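Sibusiso Nkuna has mopped a lot of floors, and he still gets excited about marble. "It makes a small living room feel twice the size!" he says.

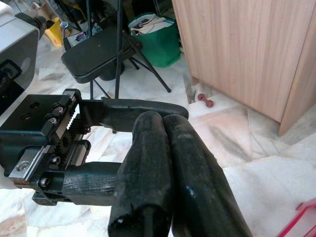 Pale marble underfoot.

He's just as keen on what goes against the walls. A pale oak finish beside matt black is a cracking pair - and then come the treasures, biscuits within reach, Mickey, Donald and Pooh all in a row. Why hide things you love?
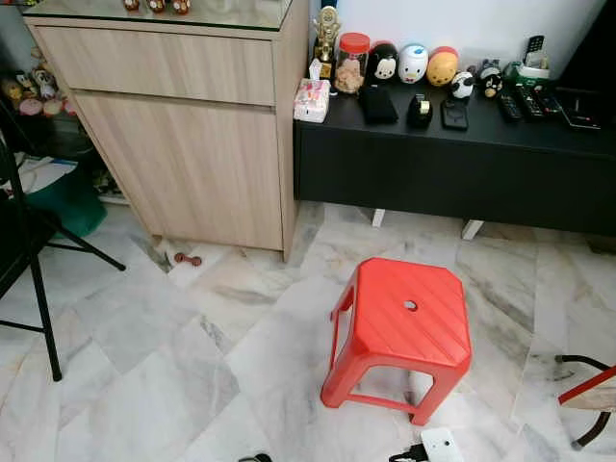

Black console, white legs and a cheerful crowd on top, panda included.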